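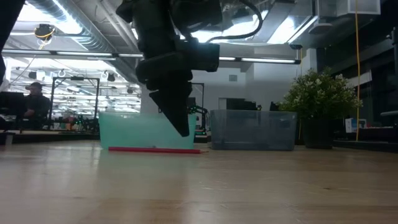
An arm above the teal sorting bin at Kramer, with a red pencil on the table in front.

The sorting cell at Kramer handled 2,884 items in February. Management at Sturex, which supplies the software, quotes that figure often. I would rather discuss the other one: 948 of those items needed a person to step in.

An intervention takes a worker away from a screen for a minute or two. The time sheet has no code for it. Before the cell was installed, sorting was a job with a line in the budget and a trained operator. Now it is divided among people hired for something else, and their own targets have stayed where they were.

I do not oppose the equipment. Sorting small parts for 40 hours a week is dull and hard on the wrists, and I did it long enough to know. My objection is to the accounting. If the arm's output is measured per item, the labor that supports it should be measured the same way.

Two changes would be cheap. Log every intervention against the cell, with the name of the task it interrupted. Then give whoever covers the cell 15 minutes per shift, paid and scheduled, to clear faults and write them up. The vendor gets better fault data, and the staffing plan starts to match the work being done on the floor.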